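Monday lunch used to be the loud part of our week, and lately it's been the quiet part, so I've had some time to type this up.

For anyone new around here, I work at Clornier, which refurbishes and rents out travel and office electronics. Hotels, conference people, a couple of film crews. Things go out in a box and come back in a box, and what's in the second box never quite matches what was in the first. Chargers, adapters, power strips, cables (so many cables). My job title says "returns technician" but for years what I did all day was stand at a bench, untangle stuff, unplug stuff from other stuff, test it and put it in the right bin.

Then last February the company brought in the arms. They come from an outfit called Prirkitz, and the software that tells them what to do next is called Clason, which everybody on the floor pronounces differently. We've got 3 stations running now. I was not a fan! I went home the day they were bolted down and told my sister I'd be looking for work by summer.

I'm still there, obviously. But the job is different, and people keep asking me how, so I'm going to try and say it without making it sound better or worse than it is.

The first thing that changed was my hands. I used to finish a shift with sore thumbs from pulling plugs out of tight sockets. Do that a few hundred times a day and you start opening jars with your elbows. Now the arms do a good share of the easy pulls, and my thumbs are fine. I would not have guessed that I'd notice that before anything else, but I did, within maybe two weeks.

The second thing was where I look. I used to look at the thing in front of me. These days a lot of my shift is spent looking at what the arm is looking at, on a monitor, and deciding whether it's got the right idea. You get used to seeing everything from down there between the fingers – it's like being a very small person walking up to a very big power strip.
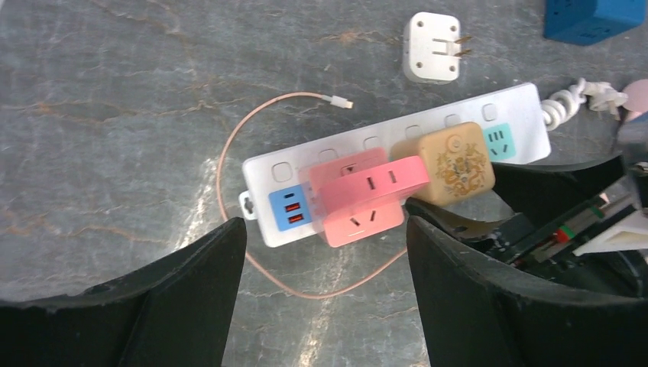

White strip, two adapters still plugged in, and the pink cable looping around behind it.

So a job like this one is what we call a "mixed." Somebody has to decide what belongs together. The strip is one item in our system. The pink adapter is another one, the beige one with the dragon on it is another, and the little white one lying off by itself is its own thing too. Then there's the cable, and the cable is the real trouble. A person picks up a cable without thinking about it. An arm will go for the adapter, close on a bit of cable along with it, and bring half the bench up into the air. The first month we had that happen so often that one of the guys on nights started keeping score on a whiteboard.

What I do with a mixed is mark the order. Loose pieces first, then the cable, then whatever's plugged in, and the strip goes last. That's my order anyway. The woman at the next station does the cable before anything else and swears by it, and we've had some pretty heated discussions for two people talking about chargers. Clason takes either one. It saves what we picked and how it went, and the next time something similar comes along it makes a suggestion. Sometimes I take the suggestion. Sometimes I say a bad word and do it my way.

I do like that part. It feels like the stuff I know counts for something. I know which adapters grip like they've been glued in, and I know a coiled cord is going to spring back at you if you let go too early. For years that was only in my head, and now I get asked about it in meetings. (I've been to more meetings this year than in my whole life before it. I can't say I love those.)

Now the parts I don't like so much.

It's lonelier. The old bench was long and we all stood along it and talked all day. The stations are spread apart with guards between them, and with the fans going you have to walk over to say anything. Our supervisor wants to see 89 percent of the easy items go through without a person stepping in, and when you're chasing a number like that you don't walk over much. That's why lunch got quiet too, because breaks are staggered so the stations keep moving.

And there are fewer of us on the bench. I want to be fair – the company didn't lay anyone off, and two people moved to the repair room and got a raise with it. But when folks retired or left, those spots weren't filled. We used to handle roughly 3000 items a week with a full bench, and now we do more than that with a shorter one. I think about the kid who would've been hired into my old spot. I started there not knowing a thing, and somebody stood beside me and showed me. I don't know where that kid starts now.

My brother-in-law is over at Nic Aodha, the packaging place across the highway, and they're getting their first arms this fall. He asked me what he should do. I told him to get in on the training early, even if it's 40 hours of slides, and to speak up when the setup is dumb. They moved our monitors down six inches after three of us complained about our necks. It took one email! We'd been rubbing our necks for a month before anybody wrote it.

Anyway, my break's over and there's a full cart of hotel returns waiting on me. If your work has gone through something like this, leave me a comment. I'd especially like to hear from anyone who has figured out how to keep the talking going, or who has strong feelings on when to do the cable.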